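4.2 Materials and table layout

Figure 3. One of the starting layouts used in the put-away task, seen from above.
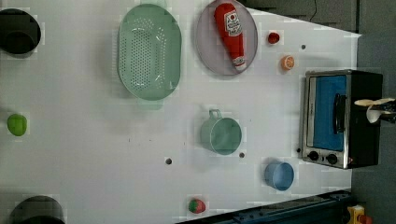
4.2.1 Choice of items

The set was put together to cover the main groups of things that people have to clear from a kitchen surface: vessels for cooking, dishes for eating and drinking, tools for preparing food, and the food itself. Real food was ruled out early. It spoils, it changes weight over a long day of sessions, and several participants in the March pilot were reluctant to handle fruit that had been handled by others. Toy food was used in its place, and the written instructions asked participants to treat each piece as if it were the real thing.

The layout in Figure 3 includes two black pots, a pale green colander, a gray plate, a sage green mug and a compact toaster oven, together with toy foods such as a green apple, a halved orange and a red ketchup bottle. The full pool from which layouts were drawn is larger and is listed in Appendix B. Cookware and dishes were ordinary household goods bought from Onance, a discount homewares shop near the lab. Most of the toy food came from a Kititz play set, with some pieces added later to replace ones that had been lost or damaged.

We did not try to match the items for colour. An earlier study in our group used an all-white set, and participants said afterwards that it felt like sorting parts in a factory. The mixed set was rated as closer to what they would find at home, although the toy food was still noticed and commented on (see Section 6.3).

4.2.2 The table

All layouts were set out on the same white tabletop. The colour was chosen for contrast, so that the edges of pale items such as the colander could be traced when the overhead images were coded. Items were wiped between sessions and the surface was cleaned at the end of each day.

The toaster oven stayed at the right end of the table in every layout. It was treated as a fixture and participants were told that it would not be put away. We kept it there for two reasons. Many home benches have at least one appliance that is never moved, and people plan their tidying around it. It also gave participants a shared landmark, which made their spoken comments easier to follow when they said that something was "by the oven" or "at the far end."

4.2.3 Arrangement

We prepared 42 layouts. In each one the items were spread out without regard to type, so that food could lie beside cookware and a plate could be some distance from the mug it might be stacked with. Items were allowed to sit on top of one another where this would happen in normal use. The ketchup bottle lying across the plate in Figure 3 is a case of this kind. We coded such pairs as "nested" and recorded whether participants separated them first or carried them together.

Hegedűs's scatter rule was used to decide how far apart items of the same group should be. Under this rule, no more than two members of a group may be next to each other. Large items were exempt, as the pots take up so much room that they could not always be kept away from the sides of the table. In practice they were often placed near one end, which left the middle for smaller things.

Layouts were checked by Sena Agyeman, who set out each one from a printed sheet and compared it with a reference image before the participant came in. If an item had been turned or shifted by more than the width of a mug handle, it was put back. Handle direction was recorded for the colander and the mug because the pilot data suggested that people tend to pick up an item sooner when its handle points toward them. That effect is tested in Section 5.2.

4.2.4 Coding of moves

Each session was broken down into moves. A move began when the participant touched an item and ended when they let go of it. Brief touches with no change of position were coded separately as "checks." Across 76 participants this gave 2,845 moves, not counting checks. Two coders worked from the same guide and agreed on the item and its destination in 95 percent of the moves that both had coded. Most of the remaining cases involved the small round toy foods, which could be hidden by a hand.

Destinations were grouped into four zones: cupboard, drawer, fridge and "leave out." The last of these was added after the pilot, when it became clear that many people do not think of fruit as something to be put away. The ketchup bottle was the least settled item in the set. Some participants sent it to the fridge, others to the cupboard, and a few asked whether it had been opened. The experimenter was told to answer only, "Put it where you would at home."

The coding guide was fixed in April 2019 and was not changed after that point. Scores for planning were then worked out from the order of moves using the Borico sequence measure, described in the next section.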